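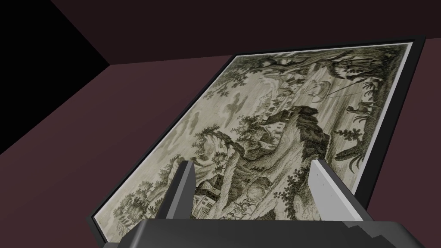 Flat objects in sim: how many demos before it stops poking the glass?

skamau_fan
December 20, 2019
OK so I finally have the framed print task running and I am way too excited about it! Two-finger gripper, view from the hand, print lying flat on the maroon surface, and the policy has to grab it by the frame and lift. I've been teleoperating every evening and I'm at 2,503 episodes, all saved with the gripper pose and the open/close command at every step.

The trouble is where it goes. It lines up beautifully, fingers wide open, and then heads for the middle of the picture instead of the border. Every time! Do I need more data or different data?

gerlach_g
Different data. I'd bet money your starts are all too similar. If the hand always begins over the middle of the artwork, the net learns "go down from here" and never has to look for the edge. What range are you using for the start pose?

skamau_fan
Small range, I admit. The print gets a random rotation but the hand starts more or less above it. I liked having the picture fill the view.

edit_antal
First of all, love the engraving. The house up by the big rock, the puffy clouds, that spreading tree... much nicer to stare at all night than the gray boxes I get.

Second, I think the engraving is part of your problem. All that fine hatching is a super strong pattern, and the frame is just a slim dark strip around it. Your network can work out exactly where it is from the rock and the tree and ignore the border completely. Swap the artwork every episode! We keep a folder of textures at Etlow for this and it made a big difference on book covers.

gerlach_g
Not sure I agree, Edit. If it can find its position from the rock, then it also knows where the border is, because the frame never changes size. Texture swapping helps when you move to a new print. It won't fix the one it trained on.

edit_antal
Only if the demos are consistent, though. Do you always grab the same side?

skamau_fan
Um. No. Whichever side is closer, and sometimes I change my mind halfway down.

edit_antal
There it is :)

gyozo_d
Yep, that was my bug too. Half the demos go left, half go right, and a plain regression policy averages them and lands in the middle. I threw out everything except one side and retrained on roughly 2,000 episodes, and it went for the border on the first evening. Less data, better result. I ran around the apartment.

gerlach_g
Fair, that explains the middle better than my theory does. I'd still widen the starts.

I'd also keep the changed-my-mind episodes in a separate folder and not delete them. Someday you'll want a model that can handle more than one way of doing it, and those are a pain to collect on purpose.

gyozo_d
I'd delete them. Mine sat on a drive for a year and the action format had changed by the time I looked.

skamau_fan
Keeping them, disk is cheap! Plan for tonight: tag each episode by which side I grabbed, train on the biggest group, and record a new batch with the hand starting further out. Should I change the wall and surface colors at the same time?

edit_antal
One thing at a time or you won't know what helped. Side first, then starts, then artwork. Colors can wait until January.

brarkham_bot
Quick question from a lurker, does your contact model let a finger get under the frame at all? Mine lies dead flat and I had to slide it to the edge of the table before anything would grip.

skamau_fan
I pinch across the border at a tilt, one finger outside and one over the print. It slips a lot. I tried 9 friction settings and only 2 were any good, will post both when I'm back at that machine. Tagging script first!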